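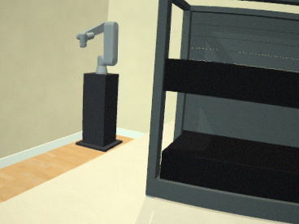 *Fig. 1. Simulated cell, arm on its pedestal, rack at right.*

**Progress report to the Isenier Fund: Peteo shelf-handling project, second period**

Thu 16 October

This report covers the demonstration day we promised in the March work plan, what we got out of it, and what we'd like to do with the rest of the grant. The financial statement is attached separately and is shorter and duller than this, in keeping with its subject.

## What we said we would do

The work plan committed us to one public demonstration, held at the Zasard site, where people who might one day have to work beside Peteo could see it and complain about it before it was too late to change. You asked that it be "interactive." We took this to mean that visitors could press something.

We also said the demonstration would use the simulator, with the physical arm to follow in the next period. A few guests had not read that far down the invitation. We will put it in larger type next time.

## The set-up

Visitors watched the simulated cell on the big screen in the Zasard training room. The model has a grey arm on a tall black pedestal, a dark rack close by, and a wood floor that several people asked about. The floor came with the room template. Zasard's real floor is painted concrete with a drain in it, and we have been told more than once that no warehouse in the country has floorboards like ours. We'll swap it when there is an afternoon to spare. The arm has no opinion either way.

The arm in the model carries no gripper at present. We are still comparing two candidates, and we decided a bare end was better than showing a hand we might not buy. For this period the task is therefore reaching only: the arm plans a path to a point near the rack, gets there without hitting anything, and comes back. It's the least glamorous half of picking things up, and most of the trouble lives there.

## How the day went

We ran eight sessions. Each began with a short talk, which we cut by half after the first session on the strength of the faces in the second row. After that, visitors chose a target on the rack with a mouse, pressed the green button on the panel, and watched the planner do its work.

The planner is Saha, which you funded in the first period and have been very patient about. Before the day we ran 1000 simulated reaches as a check. Of those, 298 ended with Saha declining to move because it couldn't find a path it liked. We consider this good behaviour in a machine of that weight. We also consider it too often, and the visitors agreed with the second part.

Watching a robot decline to move is a strange sort of entertainment. In the third session it refused three targets in a row, and a guest asked whether it was on a break. In the fourth it took a route so cautious that the room went quiet, then someone at the back started narrating it like a lawn bowls final. By the afternoon we had a message on the panel saying "no safe path found, pick another spot," and the mood improved a good deal. It took ten minutes to add. We had been meaning to do it since the winter.

The sessions with Zasard's floor staff were the useful ones. They didn't care about the arm's speed, the item we'd put on our first slide. They wanted to know:

- what it does when somebody leans into the rack to fix a label
- who gets called when it stops, and whether that person is awake
- if it can be shoved out of the way on its pedestal (no)
- why the rack in the model is so tidy

The last one stung. Our rack holds two plain black blocks. Theirs holds cartons that bulge, shrink wrap that trails, and in one bay a kettle. We have since asked for an hour to go through their racks with a tape measure and a strong stomach, and Zasard has kindly said yes.

## Problems

**The viewing angle.** Visitors found the default camera hard to follow. It sits low and a bit crooked, with the rack looming in front, and people couldn't judge how far the arm was from the shelves. We have used this view for so long that we'd stopped seeing it. A second, level view from above is now in the build.

**The projector.** It failed during session five. We carried on with a laptop held up by a member of the team, whose arm, we note for the record, has a lower payload than Peteo's.

**Catering.** The sandwiches went to the other Zasard building and were eaten there. There's no cost to the grant beyond the one already reported.

**Feedback forms.** We printed them on both sides. Almost everyone filled in the front. We have a full set of views on the parking and very few on the robot, so the comments above come from notes taken by the team during the sessions.

## What changed because of it

Three items have moved up the list. The first is the refusal rate, which we think is mostly down to Saha treating the whole rack as one solid lump when it has narrow openings at the left end and could be reached into. Early tests with a finer model of the posts and shelves look promising, but we'd prefer to give you a number once we have one we would defend in daylight.

The second is a stop-and-explain screen for floor staff, written in words they use. Our draft said "trajectory infeasible." The staff version says "can't get there." We're going with theirs.

The third is clutter. From now on every test batch will include untidy shelves, and if we can model it convincingly, the kettle.

## Next period

We plan to choose the gripper, install the physical arm at Zasard, and repeat the same reaches on real equipment beside the simulated ones. The order for the pedestal is in. The supplier's first delivery date has passed without comment from the supplier, so we have allowed two extra weeks, and we'll tell you straight away if that isn't enough.

We would like to hold a second demonstration for the same floor staff, at the end of the period, in their own aisle and in their own shift time. This needs no new money. It does need your agreement to move the unspent travel line to site costs, as set out in the attached statement, and we'd be grateful for an answer before the installation is booked.

Recordings of all sessions except the fifth are available if you want them. Session four is the one to watch.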